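How a picking robot is looked after

A robot arm that picks things out of a bin all day needs looking after, just as a bicycle or a washing machine does. At the Kellow workshop in Zeltcombe there is a sheet of paper for each robot, and every job on the sheet has to be ticked before the arm is allowed to move. This page goes through the sheet for one of them.

First, a few words you will need.

The arm is the long part with joints in it. Most big robot arms have 6 joints. Your own arm has a shoulder, an elbow and a wrist, and the robot has its own versions of these, with some extra turns in between.

The gripper is the hand. It is fixed to the end of the wrist and can be taken off and swapped.

The controller is the box you hold to move the arm yourself. It has a screen and a red stop button. If you press the stop button, the arm stops.

The cell is the whole area the robot works in, including the table, the bin and all the wires.

Starting the day

The person looking after the robot walks round the cell before switching anything on. They are looking for anything that has been left where the arm might swing, such as a mug or a chair. Then they test the stop button. They start the arm moving very slowly, press the button, and check that it stops. If it doesn't, the robot stays off and a repairer is called.

Nobody goes near the arm while it is working at full speed. A big arm is heavy and strong, and it does not feel things the way you do.

Cables and hoses

Cables carry electricity and messages. Hoses carry air, which some grippers use to open and close. Both have to run along the outside of the arm to reach the hand, and this is where a lot of trouble starts.

Try this. Tape one end of a piece of string to your shoulder and the other end to your finger, pulled tight. Now bend and twist your wrist. The string pulls, or it comes off. A robot cable would do the same, so it is given a loop of spare length near each joint that bends. Too little spare and it gets stretched. Too much and it flops about and catches on the bin.

Straps and ties keep the cables close to the arm between the joints. On this sheet, the ties are checked every Tuesday. A loose one is cut off and a new one put on. The repairer then turns the wrist slowly all the way one way and all the way back, and watches the loops.

The hoses are checked by listening. A hose that leaks makes a hiss. Usually the fault is at the fitting, the small piece where the hose plugs in, and pushing the hose in properly is enough to put it right.

The bin

The bin must not move. The robot has been told where the bin is, and if somebody knocks it sideways by the width of a thumb, the gripper may come down on the wall of the bin instead of inside it. Clamps can be used to hold things still on a table. Tape is useful too, for marking where something goes, so that it can be put back in the same place after cleaning.

Bins get scratched, and that is allowed. A crack or a bent edge is not, and a bin like that is changed.

The practice things

To find out whether the gripper is working well, it is given a mixture of things to pick up. Kosby, the firm that makes up the sets for the workshop, puts in hard things and soft things, thin ones and round ones. A fork is difficult because it lies so flat. A torch is easier to get hold of, but it can roll. Soft things change shape when they are squeezed.

A full test is 300 picks. The robot's computer keeps the score, and the repairer compares it with the score from the time before. If the arm has begun to miss more often, the fingers of the gripper are looked at first. Worn fingers are slippery, like old shoes.

The last time this sheet was filled in, the gripper had done 1,025 picks since its fingers were changed. The fingers were still good, so they were wiped and left on. The repair notes, which follow a plan drawn up by Türkmen, say that 2 spare sets must always be in the drawer.

Putting it to bed

At the end of the day the arm is moved to its resting place, the air is turned off and the controllers are put away. The sheet is signed and goes back on its hook by the door.
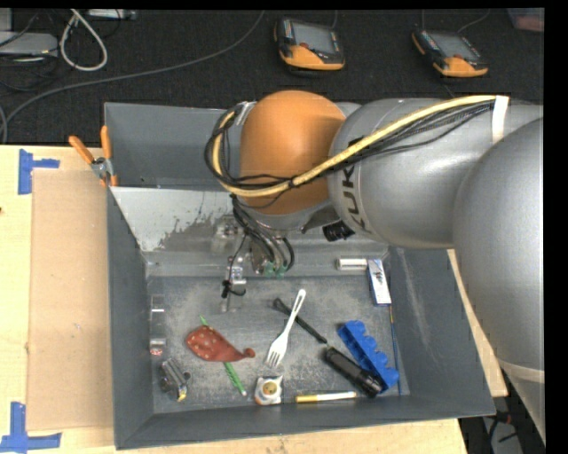
Once a year there is a longer job as well. The arm is switched off and locked so that it can't be started by mistake, and the covers come off the joints. The repairer checks for oil leaks, cleans out the dust and changes any part that has worn down. It takes most of a day, and the first job afterwards is testing the stop button again.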